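Print this article | E-mail this article

The Second Pair of Hands

Pranmont will now rent you two robot arms by the month. Oanh Tăng cleared off a table.

The brochure for the Skaletti calls it "a bench companion," a phrase I had previously associated with elderly dogs. For a monthly fee, Pranmont sends out a pair of arms on a mounting rail, a laptop loaded with the company's software, and a technician who stays for two days and drinks your coffee. After that you are on your own, with a help line that picks up between 8 and 11 in the morning.

The pitch is aimed at small repair shops and tool libraries, places where things go out in neat kits and come home in a heap. You show the arms how a box should be packed, by guiding them through it over and over, and in time they are supposed to do it themselves. The manual suggests 230 rounds for a new kit. I have raised houseplants with less commitment.

I gave it the dullest job I could find, which was my own toolbox. The right arm got the black case and the orange-bladed scraper. The left waited its turn, a skill I have never managed to teach a human helper.
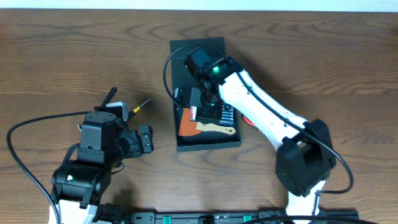 Trí Quan thinks I am being too kind. The trouble with the Skaletti, in his view, is the price of a bad afternoon: a person who packs a kit wrong feels sheepish and fixes it, while a rented arm sends an error code and you pay for the month regardless. He would sooner see Pranmont charge by the finished box.

He has a point, and the rival Lasance does sell its service that way, though with one arm and a much longer waiting list. What the Skaletti has over it is reach and patience. It also has cables, which will find your coffee mug wherever you set it down.

Setup took me most of a morning after the technician left, largely because the software wanted every tool named before it would start. I called the scraper Gerald. The program accepted this without comment and has used it in every report since.

The lease can be canceled with a month's notice. Pranmont collects the arms but leaves the rail behind if you ask, and I am told it makes a decent shelf bracket.

Print this article | E-mail this article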